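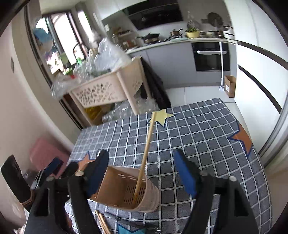 A beige plastic utensil caddy with slotted sides on a kitchen table, holding a thin wooden stick. A pair of wooden chopsticks lies on the plaid tablecloth.

A utensil caddy (also utensil holder, cutlery drainer or chopstick stand) is an open-topped container used to keep eating and cooking utensils upright. It is found in home kitchens, canteens and small restaurants, on the table, on the counter or beside the sink. Most caddies are taller than they are wide, so that long items such as chopsticks, skewers and stirring spoons can stand without tipping over.

Terminology

The word caddy in this sense comes from the tea caddy, a small box for tea leaves. Its use for cutlery is later and mostly commercial. Catalogs make a loose distinction between a holder, which may have solid walls, and a drainer, which has openings for water and air. Utensil crock usually refers to a heavy ceramic jar kept near the stove.

Design

The simplest form is a single tube or box. Rectangular caddies take up less space against a wall and are often divided inside, with one section for chopsticks or knives and another for spoons and forks. Round ones are easier to turn and are common on restaurant tables.

Slots or holes in the sides let air reach the utensils. They may be cut in rows, as in many plastic models, or punched in a pattern, as in steel ones. Some caddies also have holes in the base and stand in a shallow tray that catches drips. The tray has to be emptied by hand, and in models where it snaps onto the body it is the part most often lost or broken.

Height matters more than width. A caddy that is too short for chopsticks lets them lean outward, and one that is too light can fall when all the weight is on one side. Makers deal with this by widening the foot, thickening the base or adding hooks so that the caddy can hang from a rail or the edge of a sink.

Materials

Plastic caddies are cheap, light and easy to wash, but they scratch and may stain. Stainless steel lasts longer and tolerates boiling water, though thin sheet steel can have sharp edges around the holes. Ceramic is heavy and stable. Bamboo and other woods are used for dry storage and do poorly next to a sink, where the bottom darkens and can split.

Use

On a dining table the caddy replaces setting out separate places. Diners take what they need, and the unused pieces stay where they are. This is usual for family meals and for eating places with a quick turnover. At a formal meal the utensils are laid out instead, with chopsticks either placed on a rest or set directly on the cloth.

In the kitchen, a caddy keeps long tools within reach of the stove. Wooden utensils are often kept in one of their own, handle down, so that the cooking end dries in the open. Chopsticks may be stored either way up. Households differ on this point – some put the eating ends at the top to keep them away from standing water, others put them at the bottom so that they are not touched when a pair is picked out.

Cleaning

The inside bottom corners collect crumbs, grease and water. A caddy used for wet utensils is best emptied and washed with hot soapy water once or twice a week, using a bottle brush for the corners and slots. It should be left upside down until dry. White vinegar removes mineral deposits from steel and plastic. Wooden chopsticks should be dry before they go into a caddy without openings.

Related items

A chopstick rest holds a single pair on the table. A cutlery tray lies flat in a drawer and sorts utensils by type. The dish rack often includes a small caddy clipped to one side. Knife blocks have a similar upright form but hold each blade in its own slot.

Further reading

Bangash, Asif. Table and Drawer: Keeping Utensils at Home. Famthorpe.
Falcão, Judite. "Drainers, Crocks and Stands." Lundel Household Review, no. 14, pp. 81–83.

Last edited October 19, 2026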